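4.2. Le bas de l'étagère, ou la vie discrète des petits paquets

Nous avons longtemps hésité sur la place à donner, dans cet article, à ce que les habitants de Giltska appellent tout simplement « le bas » : la planche que l'on ne voit pas en entrant, la tablette sous la table, le dernier rayon du placard. Dans les premières versions de notre grille, le bas figurait parmi les espaces résiduels, à côté du dessus des armoires et du fond des tiroirs. La relecture des carnets nous a fait changer d'avis, et nous voudrions prendre ici le temps de raconter comment, quitte à retenir le lecteur un peu plus que ne le voudrait l'usage.

Le corpus comprend 1 786 entrées de carnet, saisies dans Netis et relues deux fois. Les participants y notaient, avec leurs mots et sans consigne de vocabulaire, ce qu'ils rangeaient, ce qu'ils cherchaient et ce qu'ils retrouvaient. Or les petits emballages y tiennent une place que rien, dans les entretiens préparatoires, ne laissait deviner. Les gens parlent volontiers de la vaisselle héritée, des draps, des outils. Ils ne parlent presque jamais du paquet entamé, de la recharge, du sachet rapporté d'un voyage, alors que ces choses reviennent page après page sous leur plume, accompagnées de verbes étonnamment tendres : « je l'ai laissé là », « il attend », « je lui ai fait une place ».

Nous appelons dépôt bas cette manière de poser un objet de petite taille sous la hauteur de la main, dans un endroit visible seulement pour qui baisse les yeux. Le paquet blanc au motif bleu-vert posé sur une tablette blanche, sous le plateau de la table (figure 3), donne une idée assez juste de la taille des objets dont il sera question, et de la distance, au fond bien modeste, qui sépare le dessus d'une table de ce qui se trouve dessous.

Figure 3. Petit paquet sur la tablette inférieure d'une table. 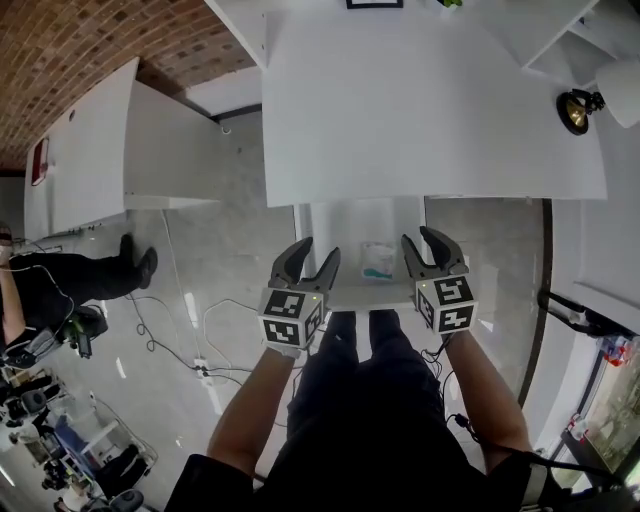 Sanaa Benmoussa nous a objecté, à la lecture d'une première version, que le mot « dépôt » suggérait un abandon et qu'il trahissait un peu les carnets. Chez elle, disait-elle, ce qui est en bas est ce dont on se sert en dernier mais que l'on achète en premier, « parce qu'on aurait honte d'en manquer », et personne dans sa famille n'aurait l'idée de le tenir pour oublié.

L'objection est belle et nous l'avons prise au sérieux. Elle rejoint ce que la typologie dite de Tkachenko, dont nous nous servons depuis le début de cette recherche, nomme la réserve d'égard : une provision que l'on constitue pour un autre que soi, un invité, un enfant qui revient le dimanche, une voisine qui pourrait frapper. Nous avions cru pouvoir laisser cette catégorie de côté, la jugeant trop proche de la simple réserve. Les carnets montrent pourtant que la différence est sensible pour ceux qui rangent. Une participante distingue ainsi le thé « pour nous », gardé à hauteur d'yeux, et le thé « pour quand il y a du monde », placé tout en bas, et elle ajoute avec une franchise qui nous a fait sourire qu'il s'agit exactement du même thé.

Nous avons donc conservé le terme de dépôt bas, faute d'en avoir trouvé un meilleur, mais en le dédoublant. Le dépôt d'attente concerne les choses dont on n'a pas encore décidé ; le dépôt d'égard, celles que l'on destine à quelqu'un. Dans six foyers, les deux se côtoient sur la même planche, et il faut alors toute la patience de l'entretien pour les démêler. Le format de l'emballage n'aide guère : un petit objet blanc marqué de bleu, comme celui de la figure 4, peut relever de l'un ou de l'autre, et seule la personne qui l'a rangé saurait le dire.

Figure 4. Petit objet blanc à marques bleues.

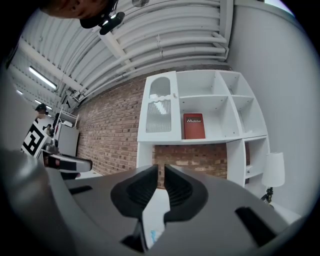
Reste la question de la durée, que nous n'avions pas prévu d'aborder et que les participants nous ont pour ainsi dire imposée. Beaucoup datent leurs dépôts par rapport à une fête ou à une visite plutôt que par le calendrier, et le mois de janvier joue à cet égard un rôle particulier : c'est le moment où l'on redescend ce qui était monté pour les repas de fin d'année, où l'on regroupe les boîtes à moitié vides, où l'on retrouve aussi - souvent avec un certain plaisir - ce que l'on croyait terminé. Un carnet entier, tenu dans le quartier d'Akance, est consacré à ce mouvement de redescente, et son auteur y consigne jusqu'aux désaccords avec sa sœur sur l'étage qui convient aux bougies.

Il serait imprudent d'en tirer une règle. Nos foyers sont peu nombreux, les logements du centre ont des placards profonds que l'on ne rencontre pas dans les immeubles plus récents, et la tenue d'un carnet modifie à coup sûr l'attention que l'on porte à ses propres étagères. Deux participants nous ont d'ailleurs confié avoir remis de l'ordre dans le bas avant notre visite, par politesse. Nous reviendrons dans la section 4.3 sur ces rangements de circonstance et sur la façon dont nous les avons codés.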